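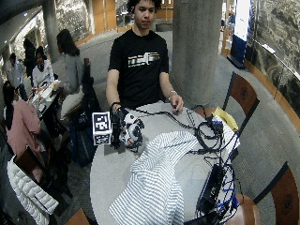 From: Chaltu Ayele
To: hand-capture list
Date: May 25, 2020
Subject: Re: Re: Draft good practice notes, section 4 (cables, cloth, people walking past)

Thanks to everyone who sent comments on section 4. There were more of them than on sections 1 through 3 put together, which tells me that what this list really cares about is where to put a cable. I've pulled in the longest of the replies below and answered in pieces, as it covers most of what the others raised.

> I read the draft on the train and I have a few gripes. First, 4.1 says
> the tabletop should hold "only the task object and the operator's hands."
> I have never seen such a tabletop. At Vimum we would need a second table
> for the stuff that came off the first table, and then somebody would want
> to record at the second table because it has a nicer surface.

Fair. I wrote 4.1 in a good mood. The new wording is that everything on the table that isn't part of the task stays in one place for the whole session, outside the area the hands work in, and gets written on the session sheet. If the electronics box lives at the right front corner at nine in the morning, it lives there at four in the afternoon. What wrecks a day of cloth folding is the box that wanders, because halfway through the set the operator starts folding around it and you get a very consistent record of a person avoiding a box.

> Second, 4.3, slack. You ask for "enough slack for full reach, and no
> more." How much is that? Our people have different arms.

Have the tallest operator stand at the table, reach to the far edge and turn the wrist both ways. Tape the cable down there. Shorter operators will have a loop left over, and the loop goes behind the working area or to the side, never between the hands. I had a length in an earlier version and took it out after Negash pointed out that their table is round and nobody had agreed what the far edge of a round table is. For the record, it's the point straight across from the operator's belt buckle. This is now in the definitions, and I would like never to discuss it again.

While we're there: cables that hang off the table go off the side away from the operator's feet. Tape at the edge, one strip, and check it at every break. Coils are allowed. Coils on top of other coils are allowed too, but whoever made them has to be the one who packs up.

> Third, markers. 4.4 says the cube must be "clearly visible to the fixed
> camera at all times." Try folding a towel like that.

You're right that "at all times" can't be met by anyone with a working elbow. What I should have asked for, and now do, is this:

At least one marked face toward the fixed camera at the start and end of each take, held still for 2 seconds. In between, do the task the way you'd do it at home. If the cube is out of view for most of a take, keep the take and tick the box. Please don't teach operators to hold the hand up like a waiter with a tray. We have one set of 80 takes from Flastside in which every single fold is done in that pose, and anything trained on those will be a very elegant machine that can't do laundry.

Also in 4.4: check that the cube is tight on the rig after any change of operator. Push it with a finger. If it moves, it's loose, and all the takes since the last check get marked. The draft had this as a "should." It is now a "must," the only one in the section, and I expect to be thanked.

> Fourth, and this is my real objection. 4.6 would have us record in "a
> closed room with no third parties present." Half of us don't have a
> closed room. We have a corner of some shared space with chairs in it.

I had more mail on this than on anything else, and I've changed my mind. Shared spaces stay in. People use towels in rooms that have other people in them, and a set made only in closed rooms has its own faults. But the price of using one is that the people get treated properly, so 4.6 now reads:

4.6.1 Tell everyone who is in the camera's view, before the first take, what is being recorded and who will hold it. A sign on the door doesn't do it. Walk over and speak.

4.6.2 Anyone who says no gets moved out of view, or the camera does. They don't have to give a reason, and "we're nearly finished" is not a reply.

4.6.3 People in the background who have agreed are still blurred before release. Agreeing to be in the room isn't agreeing to be in a data set for ten years.

4.6.4 Papers and screens on nearby tables count as background. Blur those as well. Other people's notes are easier to read at full resolution than you'd think.

4.6.5 Chairs are pushed back far enough that the operator can take a full step in any direction while wearing the rig. I put this in after my own visit to Plerwood last August, where I took a full step.

> Last thing, on jewelry. You have "remove all rings, watches and
> bracelets." Both hands? Why?

On the instrumented hand, yes, as the straps sit badly over anything hard and it leaves a mark by lunch. On the bare hand, leave it on and write it down. Some people can't take a ring off, and others won't, and we shouldn't be running a checkpoint. The Vimum release has 349 takes with a visible watch and I haven't heard a complaint from any user of it. Same thinking for shirts: anything goes so long as the sleeves stay clear of the straps. I dropped the line about plain clothing. It had been copied from an older document about green screens and none of us could say what it was for.

Two matters still open. One is cloth. Do we reset it to a standard crumple between takes? I've seen a proposal with a drop height of 300 mm and a diagram, and I admire it, but my own vote is "pick it up by the middle and let go." The other is breaks. The draft says every hour, and Negash wants it by number of takes. The rig isn't heavy, but the hand inside it gets tired and sloppy before the person admits it, so I lean toward whichever comes first.

Replies to the list please, not to me alone. If you only want to fix commas, send those to me alone.

Chaltu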